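Hilo sobre preparar cócteles en casa, o sobre cómo he pasado la tarde con una bayeta en la mano.

Todo empieza con Yannick Lecomte, que me regaló en enero un curso de coctelería por correo. Módulo 1: medir agua. Solo agua. Hasta que no midas bien el agua, no tocas la ginebra.

Seis meses llevo en el módulo 1. 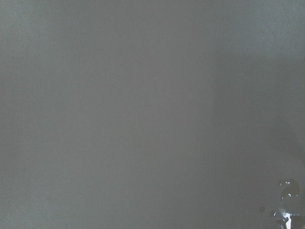

Y eso que la teoría me la sé. El jigger tiene dos conos, uno grande y otro pequeño. Se llena el que toca, se vuelca en el vaso y ya está. Un gesto de muñeca, dice el manual. Mi muñeca no ha leído el manual.

El problema es el último centímetro. Llenas hasta el borde porque te lo piden hasta el borde, y entonces hay que viajar con eso hasta el vaso.

Kanokwan, que ha trabajado en barras de verdad, me dijo que acercara el vaso al jigger y dejara de pasear el jigger. Cobra 20 euros por clase y esta me la dio gratis, supongo que por lástima.
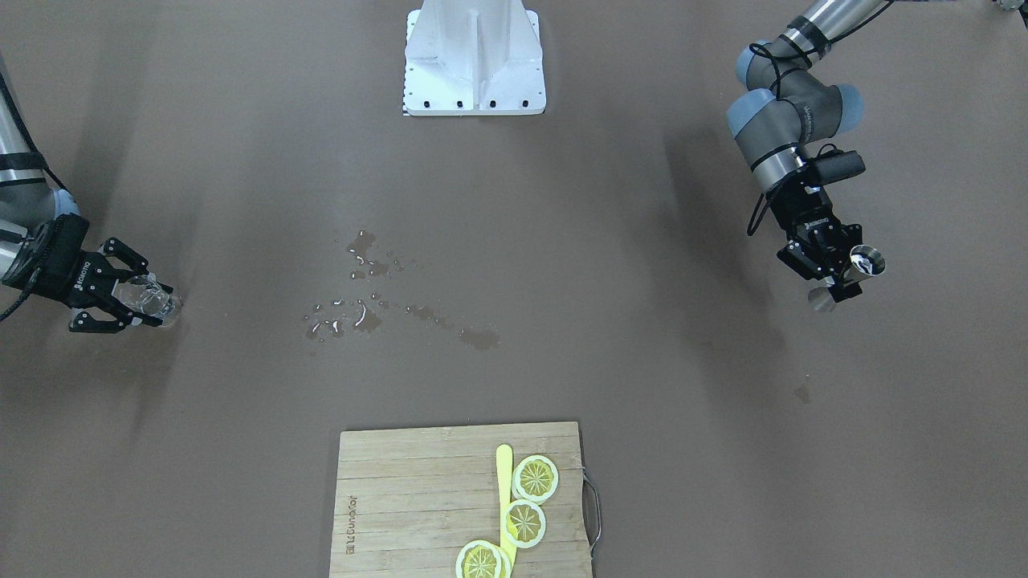 El agua en una mesa marrón tiene además muy mala idea: se parte en charquitos, cada uno por su lado, y las gotas sueltas las encuentras luego con la manga.

Consejos que sí me sirven: bayeta a mano antes de empezar, vaso transparente para ver lo que cae y el móvil en otra habitación.

El módulo 2 es hielo. Ya he comprado otra bayeta.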